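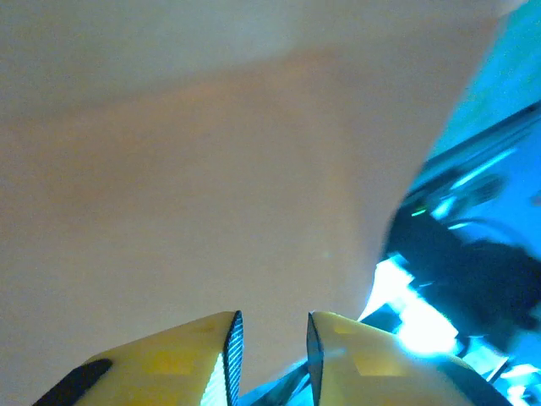
1/ I promised a thread about my small room, so let's start. It took me most of August. I am not a designer and English is my third language, so please be patient with both.

2/ The room is in Pernside, on the top floor. The ceiling goes down on one side, so a tall person can stand straight only near the door. I am not a tall person. When I moved in, the walls were a cold white and every evening I felt like I was waiting for a dentist.

3/ I wanted a soft color, something between beige and peach. I bought two sample pots from Ralleo and painted squares behind the door. One looked like a bandage. The other one looked good in the morning and even better after dinner, so I took that one.

4/ Small advice about samples: paint them on paper and move the paper from wall to wall. I learned this from Nadiia Fedoruk after I already had squares on the wall. She was very polite about it.

5/ The finish is matte. In the shop they wanted to sell me satin, "easier to wash." Maybe it is easier. But my walls are old and have waves in them, and with satin you see each wave like on a lake. Matte forgives.

6/ Preparation took longer than painting. I filled the holes, waited, sanded, and then found more holes. Ivan Marchuk lent me his sanding block and a mask. Wear the mask. I did one corner without it and I was coughing until Tuesday.

7/ Paint, rollers, filler and tape came to 309 in total. I had planned 100. I don't know where this number came from, I think I just liked it.

8/ Now the light. I wanted to have two moods in the same room: warm for reading, blue for late evening when I listen to music. Many people told me blue light will kill a peach wall. Where the blue is strong, it does eat the color, I agree. But I like how the warm part stops and the blue part begins.

9/ The mistake I made first: I put the blue lamp pointing directly at the wall. It was like living in an aquarium. Then I turned it to the side, so it goes along the room, and most of the wall keeps its own color.

10/ Second mistake — shiny things. Anything with a gloss catches blue light and throws it in your eyes. I had a chrome clothes rack from Didenko and at night it was brighter than the lamp. It lives in the hallway now.

11/ Somebody asked about cables. I still have too many. I bought black ones because I thought they would disappear in the dark. In blue light they get thin bright lines on them, so they don't disappear, they only become more dramatic.

12/ Also little green LEDs. Every device wants to have one. At night you notice each of them. Yamila Jara covers hers with black nail polish, I use small pieces of tape. Her way looks cleaner, mine you can take off.

13/ Kyrylo Zhuravel asked if the color is boring in daytime. For me, no. On a gray day it becomes more like cream, and when the sun comes in, it goes a little orange. I drink my coffee and look at it, that is the whole program.

14/ What is still not done: the strip above the window, where my roller didn't reach, and the door. The door has 34 years of paint on it, according to my landlord, and I am afraid to start.

15/ If you know how to remove old paint without a heat gun, please write me. I don't trust myself with a heat gun.

16/ Edit, because three people asked: the paint is water based, I gave it two coats, and I slept in the kitchen for one night. The smell was not terrible but I have a sensitive nose.

17/ Next thread will be about the shelf. I have the boards already, Maksym Koval has the drill, and we are trying to find an evening when both are in the same apartment.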